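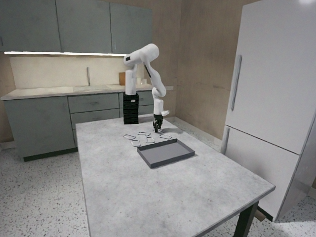

Skastik Robotics Club
Minutes of the February General Meeting

Location: Room 16, lower level
Called to order: 4:10 p.m.
Quorum: met

1. Approval of last meeting's minutes

The January minutes were approved with one correction. The entry on the parts order listed the belts under the drivetrain budget. They belong under the lift budget.

2. Simulation team report

The simulation team presented the kitchen task for the Cekari student challenge. The arm is mounted on its pedestal at the far end of the stone-top table, with the two-finger gripper pointing down. The task is to pick up five loops and put them in the tray. All of the loops and the tray are on the near side of the table. The run begins with the tray empty.

The team is using the kitchen room from the Urrutia scene pack. Members asked if the cabinets, sink and refrigerator could be removed to make the simulation run faster. The team lead replied that the challenge rules require the full room for scored runs. A bare table may be used for practice.

Results so far: the team ran 787 trials with the scripted controller. In 70 of them all five loops ended up in the tray. Most of the failed trials fell into one of the following groups:

- The fingers came down on the rim of the loop and pushed it across the table.
- The gripper closed in the open center of the loop and lifted nothing.
- The loop was picked up but let go too early and landed on the rim of the tray.

The second group was discussed at length. The script aims for the middle of each object, and the middle of a loop is open. One member proposed aiming at the midpoint of a long side with one finger inside the loop and one outside. Another member said the fingers may be too thick for that at the current loop size. The team will measure the opening in the model file and report back.

A question was raised about the tray angle. The tray is set at a slight diagonal, and the place step in the script assumes it is square to the table. The simulation team agreed this needs to be fixed before any more trials are counted. The script will read the tray's rotation from the scene file.

Motion: to set aside the present trial results and start a new log once the place step is fixed. Seconded. Passed with 2 opposed. Those opposed asked that the old log be kept in the shared folder under its own name. This was accepted.

3. Learned controller

The learning group is still collecting demonstrations by keyboard. Progress is slow. Rotating the wrist takes several key presses, and new members have trouble with it. The group asked to use the game controller from the drive team's kit. The drive team agreed, provided it is returned to the kit before each practice.

The group also asked whether loops that are touching each other should be part of the training set. The challenge rules say the starting positions are scattered at random and do not rule out contact. Decision: include them, but only after the group has a full set with the loops apart.

Demonstrations in which the operator bumps the tray should be marked and saved in a separate folder. Please do not delete them.

4. Computer use

The two graphics workstations are being reserved by three teams. The simulation team needs long blocks for trial runs, and the CAD team needs short ones after school. It was agreed that trial runs will start after 6:00 p.m. and run overnight. Anyone starting an overnight run must put a note on the monitor with the team name and the expected end time. Last month a run was lost when the machine was shut down at closing.

The Veltov simulator license is good through the end of the school year. The club has not received a price for renewal. The vice president will write to the company and ask.

5. Challenge entry

The entry form is complete except for the team photo and the one-page method summary. The summary must state which controller will be used for the scored runs. The simulation team would like to enter the scripted controller as the main method and the learned one as an alternate. No vote was taken. The question will come back in March after both groups have run the same set of starting positions.

The adviser reminded members that signed permission forms are due with the entry. Several are missing. The list is posted by the door.

6. Outreach

The middle school has asked for a demonstration during its science night. The simulation team offered to bring one workstation and let visitors drive the gripper. The build team will bring last season's robot. A sign-up sheet for helpers was passed around and is still short for the late shift.

7. Other business

The label maker is missing from the supply cabinet. Please check team bins.

A member asked that the shared folder be cleaned up, with old scene files moved out of the main directory. Two people opened the wrong version this month and lost work. The secretary will set up an archive folder.

Action items

Simulation team: fix the place step for tray rotation; measure the loop opening; start the new log.
Learning group: pick up the game controller; finish demonstrations with the loops apart.
Vice president: ask for the license renewal price.
Secretary: create the archive folder; move the old trial log.
All members: turn in permission forms.

Adjourned: 5:25 p.m.

Minutes submitted by the club secretary.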